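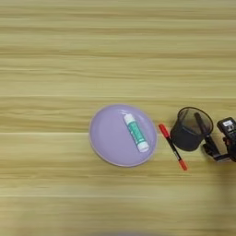 I have spent a good part of my adult life picking things up off tables and putting them where they go, and I'd love to hand the job over. So every spring, when the new crop of home robot announcements rolls in, I read all of them (yes, even the press releases) and ask the same boring question: can it clear my desk? I don't mean fold a shirt on a stage or pour a drink for a crowd. I mean the stuff that's just sitting there, like a glue stick on a purple plate and a red-capped marker lying next to the pen cup when it could be in it. My kitchen table looks like that by four o'clock every day, and any seven-year-old could sort it out, if you could get a seven-year-old to do it!

My answer right now is "sort of," and I know that's a wimpy answer. Back in February I went to an open house at Stesum, a small company two towns over that builds arms for packing lines, and I stood at the rope for most of an hour like a kid at the zoo. Their arm put bottles into boxes and it was gorgeous. Same bottle, same box, same spot, over and over. The guy next to me said he'd buy one for his garage, and I nearly said me too, until I started thinking about what's in my garage. There isn't a same bottle in there. There's half a bag of grass seed leaning on a bike pump.

That's my whole gripe with the way this gets sold. Femov put out a flyer this year bragging that its kitchen helper finished 996 tidy-ups in a row, and good for them, but the small print says the items were laid out on a marked mat. Who's laying out the mat? Me, I guess. If I have to line up my spoons so a machine can put my spoons away, I've already done the chore and I've paid for the privilege. 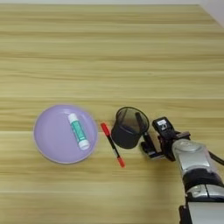
People who haven't tried to think it through always assume the lifting is the hard part, and I used to be one of them. I figured if a machine could haul an engine block it could surely manage office supplies. But look at how much deciding there is in a black gripper with its jaws open beside a mesh cup. Is the cup the thing to grab, or the place where things go? A marker is skinny and likes to roll, and to get it in a cup you have to pick it up lying down and let go of it standing up. You and I do that while talking on the phone. And then somebody has to decide whether the glue stick belongs on the plate at all, and I'm not sure everyone in my own house would agree on that one.

I do think we'll get there, and I'm more cheerful about it than my friends are. Shop floors will be first, which is fine by me. Sorkico already rents out a bin-sorting setup for 2,000 dollars a month, and the cabinet shop where I keep the books has had one for 8 months now. It sorts hinges and screws, it drops a few, and the crew mostly likes having it. They still sweep up after it, though, and they still do the odd-shaped pieces by hand.

For the house, I'd happily start small. Give me a slow arm that can clear a desk overnight, takes three tries at the marker and doesn't knock over the cup. I don't care if it takes until breakfast. I'd be asleep! Until someone sells me that one, I'm keeping my money and putting the pens away myself, usually right before dinner and usually with a little grumbling.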